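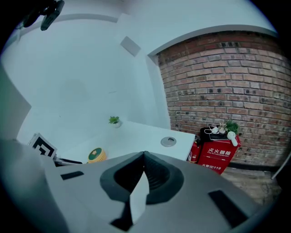 Onde deixamos a planta quando a mesa fica para outra pessoa?

Na própria mesa, disse Yvette, porque ela já conhece a luz daquela sala.

Sebastião não respondeu logo. Tinha trabalhado na Hurine 28 anos e nesse outubro ia embora. Regou a planta devagar, com meio copo de água, e escreveu um bilhete para Pranab: "Pouca água, por favor. Ela não gosta de pressa."

Depois vestiu o casaco e despediu-se primeiro da planta, e só depois de Yvette.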